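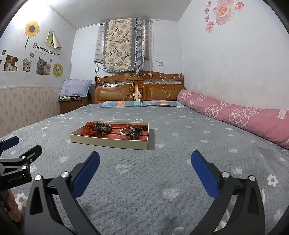

Wrist view during a tray episode, both jaws open, second gripper at left.

Thread: SLAM drift on handheld gripper data, soft patterned surfaces

tessel_k
Original post, 9:40 am

I'm getting bad pose tracks from the wrist fisheye on bedroom episodes and would like a second opinion before I start throwing data away. The setup is two handheld grippers, one fisheye each, visual-inertial SLAM run offline, then the usual export to relative end-effector actions at the policy rate. The task is picking small items out of a shallow tray on a bed.

Out of 2,418 episodes, kitchen and desk surfaces are fine. The beds are where it goes wrong. Position drifts while the jaws are low over the quilt and snaps back when the camera tilts up and relocalizes. The snap ends up in the action labels as one step of motion that no hand made.

Already checked: IMU time offset, intrinsics, exposure. All match the desk sessions. The tracker is the stock one in Prurkix, default config.

jlow_ctrl
Reply 1

Are you masking the gripper? With the jaws open like that there is a lot of high-contrast structure sitting still in the image. The screw heads and the slots in the arms make excellent corners, and so do the textured blue pads. The tracker will vote for zero motion every time the background gets weak.

tessel_k
Reply 2

Static mask, drawn with the jaws half closed. So no, it probably doesn't cover them fully open. I'll redraw it.

jlow_ctrl
Reply 3

Draw it as the union over the full jaw stroke. Then deal with the other gripper. It's visible at the left edge, and it moves independently of the first one. A static mask won't help there. You need a per-image segmentation or a very strict outlier gate.

Aníbal Sampaio
Reply 4

I don't think the mask is the main problem. Look at the quilt. Small white flowers, hearts and the word "Smile" over a grey ground. Those patches look alike to a binary descriptor, and the pillows and the bolster have repeating patterns too. You get plenty of matches and a fair share of them are wrong. Feature count looks healthy in the log, so people assume tracking is healthy.

The quilt also isn't rigid. Put a knee or a hand on a mattress and the whole surface shifts. The map points on it are then wrong, and the optimizer spreads the error into the pose.

What holds still in that room is the upper half. Headboard, wall stickers, the roses on the right wall. I'd weight by region and trust those.

jlow_ctrl
Reply 5

Disagree on the ordering. Repetition gets handled by a ratio test plus the IMU prior, if the prior is any good. A jaw that fills the bottom of the image doesn't. Fix the mask first and measure.

And the upper half isn't all rigid. There's a quilted blanket hanging over the window and thin cords over the headboard. Any airflow and those move.

Aníbal Sampaio
Reply 6

Fair about the blanket. I would still take it over the bedding.

mott_pipeline
Reply 7

We hit this with Wunar. What worked was a slow mapping pass of the room before the episodes, then localizing against a frozen map with everything on the bed excluded. Cost is one extra recording per room. Relocalization jumps went from 11 per 1,000 frames to under one.

tessel_k
Reply 8

No mapping passes exist for these rooms. Can I build the map from the episodes themselves?

mott_pipeline
Reply 9

Yes, if the operators look up often enough. Take the 6 episodes with the most camera tilt, bundle adjust them together, freeze, localize the rest. Clivado has a script for it. Check scale against the IMU afterward.

r_hexapod
Reply 10

Side question, does the policy see the tray contents well enough at that height? A tangled black cable next to a shiny bangle looks like a miserable grasp target whatever the pose labels say.

tessel_k
Reply 11

Separate problem, and yes, the cable is the worst class. The scrunchie and the beads overlap at the left end too, so the segmenter tends to merge them. I'll open another thread for that.

tessel_k
Reply 12, 4:15 pm

Reran one room. Union mask over the jaw stroke plus an outlier gate for the second gripper: snaps drop by half. Adding a frozen map from the high-tilt episodes removes most of what was left. Region weighting by itself, without the new mask, did very little.

Aníbal Sampaio
Reply 13

Which region did you weight? If it included the pillows I'd expect that.

tessel_k
Reply 14

It included the pillows. Running it again with the cutoff at the headboard, results tonight.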